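Bulik Publishes Care Schedule for Cadero Two-Finger Gripper, Drops "Maintenance-Free" Label

ILCOMBE – Bulik today released a written care schedule for the Cadero hand-held gripper, replacing the single line in the old manual that called the tool maintenance-free. The company no longer uses that phrase and would like customers to be wary of it wherever they read it, on a Bulik product or anyone else's.

The schedule follows a bench review at the Ilcombe workshop, which looked at 3,462 logged open-and-close cycles on tools used for cloth handling. That is a small number. Bulik does not claim that it proves anything about service life, and the release of the schedule should not be read as a promise that a gripper looked after this way will last longer than one that isn't. It does give owners a fixed routine, which they did not have before.

What the routine covers

Cadero moves its two finger pads on linkage arms, and each arm turns on a pivot with a brass-colored eyelet. The old manual treated these joints as sealed from the world. Towels and cleaning cloths shed lint, and lint gets into joints. The schedule asks owners to look at every eyelet before the first job of the day, with the fingers open, on a clear stretch of table.
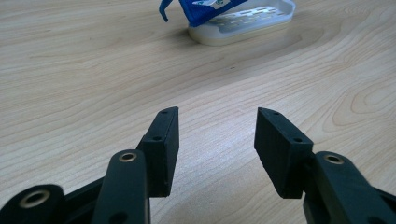 Wipe with a dry cloth first. If an arm still feels stiff when moved by hand, stop and take the joint apart as the manual shows. Do not add oil. Several owners told Bulik that a drop of oil fixed a stiff finger, and perhaps it did for an afternoon, but oil on a pivot is soon oil on a pad, and then on whatever the pad picks up.

The pad screws come next. Check them by hand with the driver supplied. A powered driver is quick, and the Ilcombe bench has a drawer of stripped pads to show for it. Bulik previously advised a full screw check every 1,000 cycles. The company can find no test record behind that figure and has withdrawn it. The new interval is weekly, which is admittedly a judgment call.

The closing check

With the fingers apart, look for a pad that leans more than its partner. Then bring the tool down to the edge of a flat towel and close it. The pads should meet along one straight seam from tip to base. A gap at the tip means the pads need to be reset. A gap at the base more often points to a worn pivot, and resetting the pads will only hide it for a while.

Do the check on cloth as well as in the air. A gripper can close well over nothing and still drag to one side at a hem – the place where most of the missed picks in the Bulik log were recorded.
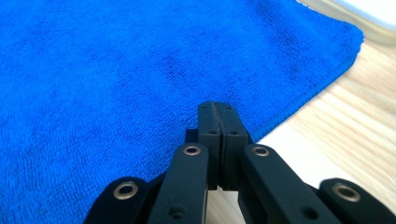
What the schedule does not cover

Software calibration is left out. The Ng tracking add-on, sold separately, offers an automatic alignment routine that reports a pass or a fail. Bulik has run it on tools with a loose pad and seen it report a pass. Until that is better understood, the company advises owners to treat the result as a hint and to finish the hand checks whatever the screen says.

The schedule also says nothing about wet work. Bulik has not tested the pivots in damp conditions and will not guess.

Availability

The care schedule runs to 9 pages and is free to all Cadero owners from the Ilcombe parts desk, in print or by email. A kit with 2 spare pads, screws and a hand driver goes on sale in August. Owners who already have a driver that fits do not need the kit. Stiff or leaning fingers that do not respond to the steps above can be sent to the workshop for inspection, and Bulik asks that they be sent uncleaned, with the lint still in them.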